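Last updated 31 July 2025. Questions to Reginald Escobedo, Lornness workshop.

# Gripper fault on the Lornness cell: FAQ

### What went wrong?

During a long brick-stacking run in January, the gripper closed on a brick with far more force than it had been told to use, and stayed closed. The arm then carried on to its next position with the brick still held and dragged part of a stack over. One fingertip was bent. No one was hurt.

### When in the run did it happen?

At cycle 2,439 of a planned 3,000. Earlier cycles had logged no errors, but when we went back through the motor current readings we found 17 cycles where the fingers had taken longer than normal to open. The software didn't flag those at the time.

### What was the cause?

A worn cable where it passes through the wrist. When the wrist turned past 90 degrees the signal from the finger position sensor dropped out for a moment. The Fukine controller kept using the last reading it had, so it believed the fingers were still open and went on driving them shut.

### Why didn't the force limit stop it?

The force limit was switched on, but in the version we were running it was only checked when a new position reading came in. With no new readings, there was no check. Bednarek, who supply the control software, have changed this. The limit now runs on its own timer.

### Did the emergency stop work?

Yes. The operator pressed it and the arm stopped. The gripper did not let go, which surprised some people. That is how it is set up: the fingers hold their position when power is cut so that a heavy part isn't dropped on someone's foot. To free a held part, use the manual release key kept on the hook by the gate. Do not pull at the part or try to prise the fingers open.

### Is my cell affected?

If you have a Fukine controller with the older Bednarek software, assume it is. The Merness cell had the same cable routing and has been rewired. Cells with the external cable loop don't have the wear problem but still need the software update.

### What should I check before a run?

- Lock off the power, then look at the cable at the wrist for flattened or shiny patches.
- Restore power with the gate shut, and open and close the gripper at each end of the wrist's travel. Watch the position value on the screen. It should change smoothly and never freeze.
- Check that the stale reading alarm is set to stop the arm and not just log a warning.

If any of these fails, tag the cell out and tell Reginald.

### Can I reach in to move a brick that's in the way?

No, not while the arm has power, even if it is paused. Paused means it is waiting for a command and it can move again. Lock off first, every time.

### Are we still using toy bricks for testing?

Yes. They are cheap, they're all made to the same height, and a crushed one shows up straight away. Stacking tests are back on at reduced speed, with the wrist kept inside its old turning limit until the new cables have arrived and been fitted.
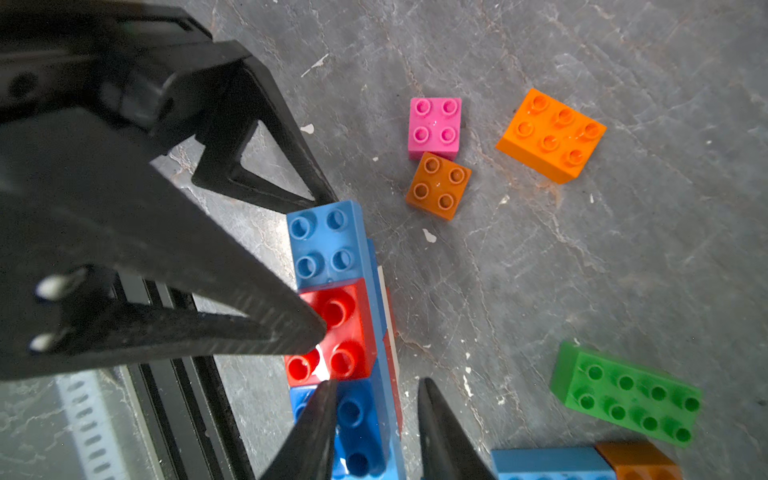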